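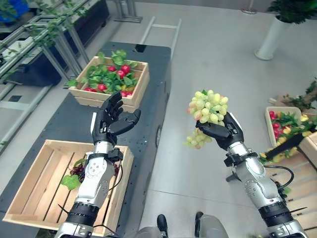
Home | Forums | New posts | Members | Log in
Filed under: Automation > Handling & Grippers > Standards and house rules

dropbear_mech
August 29, 2022
Writing up grasp rules for the fruit rig before the Zolholm audit. Draft so far:
- bunches held near the top, never by the tail
- idle hand stays open, clear of crates
- cable slack checked at wrist every 2 hours
- no re-grasp in mid air
Anything missing? Want it on one page.

pulix_pete
No re-grasp in mid air is too strict. We allow it over a crate, low speed. Otherwise you're setting down and picking up all arvo.

dropbear_mech
Over a crate fine, but who decides what counts as over? Operator says yes every time. I'd rather a flat no and a written exception.

sal_ormond
Agree with flat no. And add finger checks. Pads, fasteners, anything that can work loose near the product. Ours is start of shift plus every 254 picks, odd number but it's what Bartoš put in the sheet and it stuck.
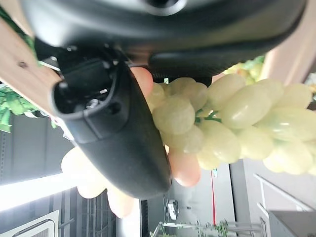 Also soft items touching the bunch. If the finger tip is pushing on the neighbours you log it as contact, even if nothing moved. People skip that one constantly.

pulix_pete
Logging every touch is nuts. Fruit in a crate touches everything. Log force over the limit, ignore the rest.

sal_ormond
Only works if your force readings are any good at that end of the range. Ours werent in June.

Kvido Jireš
Moderator
Keep it civil. The Anitz template splits it: incidental contact is a tick box, over-limit gets a full entry. Also 6 rules max on the wall sheet, rest goes in the manual.

dropbear_mech
Tick box I can live with. Thats 6 if I merge cable and finger checks. Re-grasp stays a no for now Pete sorry

pulix_pete
Your rig mate. Put a review date on it at least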